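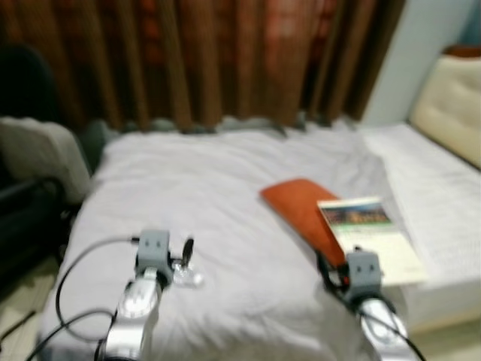
teleop vs hand-guiding for bedroom tidying
Posted by wombat_torque, 1 Jun 2025

Spent the weekend teaching the arms to clear a bed, and I have opinions and a sore neck. I'm driving both arms with the Plelteo leader handles and I'm up to 38 demos. Flat things are the misery. The orange thing, maybe padded, is fine, it's a bit easier to grab, but the booklet lying half over it wants to come along for the ride, and the rumples in the sheet grab at everything. Is anyone still moving the arms by hand for this sort of job, or is that considered quaint now?

gasket_mum
Quaint and proud. I hand-guide on a Clukmont bench and you feel the cloth push back. With leader handles you're basically guessing through mittens.

wombat_torque
Sure, but you've got two hands and I've got two arms to move. Who holds the second one, the dog?

gasket_mum
Record one side, then the other. Takes longer. Builds character.

Myklebust_fan
Disagree with that, sorry. If you record the sides separately the timing between them is rubbish and the policy learns to wait politely for a mate who never turns up. Ask me how I lost the start of June. Stay on remote control, but slow down before contact. I went to 56 demos at half speed and binned the older lot.

wombat_torque
Binned the lot? That hurts to read.

Myklebust_fan
It hurt to do. They were 3 different colours of bad.

sondico_sceptic
Before anyone bins anything, do you smooth the sheet between takes? If you do, it only ever learns tidy sheets. Leave the wrinkles and shift the booklet each time.

wombat_torque
I do smooth it. I was raised properly.

sondico_sceptic
Well, stop. Also sort that left cable, the loop's lying right out on the sheet where you'd want to be working.

gasket_mum
Seconding the cable. Still wrong about the handles, the lot of you.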